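**Tistari 35 Litre Stockpot Stand**
Ref. 1312, made by Grondach

Most stockpots spend their lives on the floor of the pantry, where they collect onions and stubbed toes. The Tistari gets yours up to knee height, which your back may come to regard as a personal favour.

It is a plain steel stand with four legs, a ring on top and a shelf underneath for lids. It takes any pot up to 35 litres. Larger ones will sit on it too, but they look like a hippo on a bar stool and we won't be replacing anything that goes over.

The finish is bare metal with a clear coat. It will pick up scratches, as grey metal does, and after a year or two most owners stop noticing. If marks upset you, the Clarkance version is painted and costs 13 pounds more. It scratches as well, but in a nicer green. 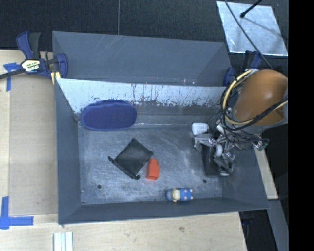 ## Size and weight

- Height: 213 mm to the shelf, a bit under double that to the ring
- Weight: almost 13 kg, so ask for help on the stairs
- Feet: rubber, push-on, one spare in the bag

## Putting it together

Four bolts and the key supplied. The leaflet is by Sung and has no words in it, only a cheerful man with no fingers. Leave the bolts loose until all the legs are on.

## Delivery

Orders in by 21st November go out before the holidays. Anything later ships in January.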